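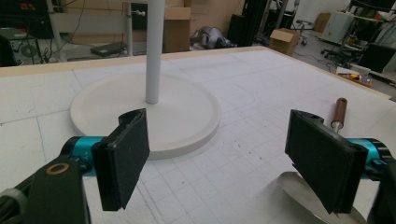
Según nos escribe una lectora del boletín, el pan de centeno le sale siempre apelmazado, con una miga que se pega al cuchillo, y pregunta si es culpa de la harina o de sus prisas. Pues de las dos cosas un poco, y qué alegría que lo pregunte, porque llevábamos meses queriendo dedicarle un rato al centeno y no encontrábamos la excusa.

Empecemos por la harina. El centeno tiene muy poco de lo que hace elástica una masa de trigo, así que amasarlo durante media hora solo sirve para cansarse. La masa queda como un barro espeso, se pega a todo, y está bien que sea así. Quien viene del trigo tiende a añadir harina hasta que aquello se deje manejar, y de ahí salen muchos ladrillos. Mójate las manos, usa una rasqueta y al molde con ella.

En el taller de Clumosard probamos en primavera la integral que muele Pruvach, un molino pequeño que trabaja a piedra y no tamiza nada. Huele a campo y un poco a nuez (lo decimos todos los años, lo sabemos) y bebe muchísima agua. Para un molde mediano usamos 400 gramos de harina y 358 de agua templada, contando aparte la masa madre, y aun así hubo quien pidió un chorrito más. Si la tuya es más clara o más fina, empieza con menos y ve mirando: la cuchara debe costar de mover, pero poco.

Luego están las prisas, y aquí viene lo que más nos entusiasma. El centeno fermenta rápido, a veces sorprendentemente rápido, pero después de hornearlo pide paciencia. Un pan de trigo se puede atacar templado y es una fiesta. El de centeno abierto en caliente deja el cuchillo hecho un desastre, y uno se convence de que está crudo cuando no lo está. Envuélvelo en un paño de algodón cuando se enfríe y olvídate de él hasta el día siguiente. Nosotros preferimos el segundo día, incluso el tercero, ¡y con mantequilla salada ya ni hablamos!

La acidez también ayuda. Una masa madre joven y bien alimentada está muy bien para una hogaza blanca, pero con el centeno conviene que esté madura, con un olor franco a manzana o a yogur. Si la refrescas por la noche y amasas por la mañana, llegas a punto casi siempre. Otra pista: espolvorea harina por encima al llenar el molde, y cuando esa capa se agriete como la tierra seca, al horno. Es la señal más fiable que conocemos y funciona igual en enero que en agosto, aunque el reloj diga otra cosa.

Para el horneado, fuerte al principio y más suave después, hasta que el centro pase de 96 grados. Sin termómetro hay que fiarse del color, y nuestro consejo es dejarlo un poco más de lo que pide el cuerpo. La corteza oscura sabe de maravilla.

Las semillas, a gusto. Alcaravea si te va lo centroeuropeo, que es como lo hacen en el obrador Takács (allí la tuestan antes, en seco, y se nota muchísimo), o hinojo, o pipas de girasol remojadas la noche anterior. Lo que sobre al cabo de una semana se ralla y se guarda: esas migas con ajo y pimentón están buenísimas sobre una crema de calabacín.

En junio repetimos el taller de centeno en la sala Firkis, en grupos de hasta 3 personas por mesa. Traed delantal, un bote con tapa para llevaros masa madre y un molde si tenéis uno al que le tengáis cariño. La harina la ponemos nosotros. Para apuntaros, basta con responder a este boletín.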